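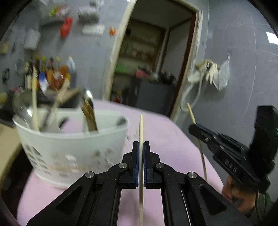 Chopsticks should never go back in the drawer, according to Mamta Sisodia, and neither should a ladle. She gave hers up to a plastic basket beside the cooker in January and says she hasn't hunted for a matching pair since.

She was one of 77 readers in Vorkthorpe and the villages nearby who wrote to us after we asked how people keep their cooking tools. We expected strong views on knives. What we got was mostly about wooden spoons, chopsticks and the pot they all end up in.

The drawer has its supporters. Things stay out of the grease, the worktop stays clear, and small children can't reach up and pull a whole jar down on themselves. But chopsticks do badly in a drawer. They roll to the back, slip under the tray and get caught across the runners. Kęstutis Ozoliņš took his kitchen drawer out completely last spring and found 11 single chopsticks behind it, along with a corn holder and the key to a bicycle lock he had already cut off.

The other choice is to stand everything upright. A basket with holes in the sides has one clear advantage over a solid jar, as air can get in at the bottom. Wood that is put away damp in a closed pot will go grey at the foot and start to smell. The same spoon in an open basket has a better chance of drying, though it still wants a wipe with a cloth first.

Dzintra Siliņa sells kitchenware at Grutstead market and has done for years. Her customers nearly always buy a pot that is too small.

"They measure the spoons they like," she said. "Then they get home and remember the ladle."

A ladle is the awkward one. The bowl is heavy and sits at the top, so a light basket with only a ladle in it will lean and may go over. Siliņa's advice is to put the heaviest handles in first, at opposite sides, and fill in with the wood. A wide rim helps, and so does some height. Long cooking chopsticks will stick up well above the rest whatever you do, and there is no harm in that as long as there isn't a shelf in the way.

There is some disagreement over which way up chopsticks should go. Indrek Šimkus stores his with the eating end upwards, so that it never touches the bottom of the basket, where crumbs and drips collect. Nanami Tsuchiya does the opposite. Her reasoning is that you take hold of whatever is sticking out, and she would sooner people took hold of the handle end. Both have kept to their own way for years and neither is likely to change. If you wash the basket often, it matters less.

Washing it is the part most people skip. Of the 77 who wrote in, 12 said they had never washed theirs. Plastic ones mark easily near a cooker, and the marks settle around the holes where a sponge won't reach. An old toothbrush and hot water with washing-up liquid will shift most of it. Soak it first if the base is sticky – half an hour in the sink is enough. Dry it upside down before anything goes back in.

While it is empty, go through the contents. Look along each piece of wood for cracks and rough patches, and run a thumb over the tips of the chopsticks. A split one should go. A rough one can be rubbed down with fine sandpaper, rinsed, dried and given a little food-safe oil. Plain chopsticks are cheap and don't repay much more effort than that, but a good spoon does. Sisodia has one from her mother that has been sanded so often it has a flat side.

Pairing is simple if all your chopsticks are the same. If they aren't, an elastic band around each pair works, and so does keeping the everyday ones in the basket and the better ones in a box. Ozoliņš tried sorting his by length and gave it up within a week. He now owns one kind only, and the 11 strays hold up his tomato seedlings.

As for where the basket should stand, most readers keep it on the right of the cooker, or on the left if they are left-handed. Leave a hand's width between it and the nearest ring, more if it is plastic. Šimkus keeps his on the kitchen table and carries it over when he starts to cook.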